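Cleaning out the card drawer this month. It's the one under the phone in the hall, where every loyalty card, gym pass and hotel key has ended up since we moved to Plakdale.

Rule for the job: if I haven't used it in a year, it goes. If there's money on it, it goes in the tray until I've checked.

First lot out: two library cards from the old place, a pool pass that ran out in February and a Fanden hardware card with the number half rubbed off.

Rang Huet about a gift card. There's $24.82 left on it and they'll still honour it. That covers a paint roller, so I'm keeping it.

Toltero closed my points account ages ago. I had 114 points. The woman on the phone said that was never enough for anything anyway.

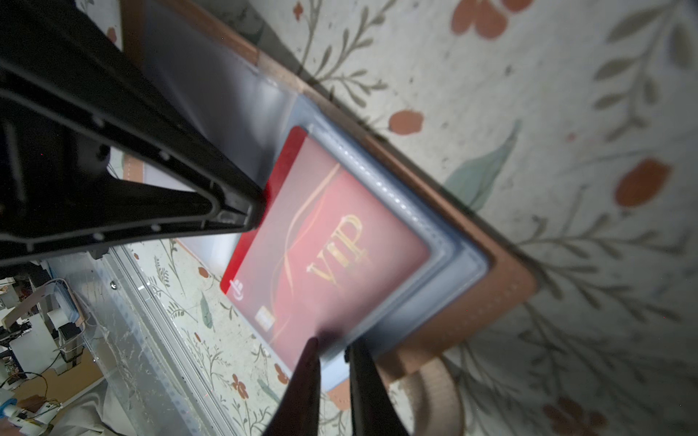

Next question is what to do with the ones that have a chip. Scissors are fine for plain plastic, but I go straight through the chip and put the halves in separate bins.

Tried a few in the shredder last year and it jammed, so I'm not doing that again.

The keepers are going back in the drawer with a rubber band around them. Bank cards stay in my wallet.

Batteries and takeaway menus are the next drawer down. I'll start on that after tea.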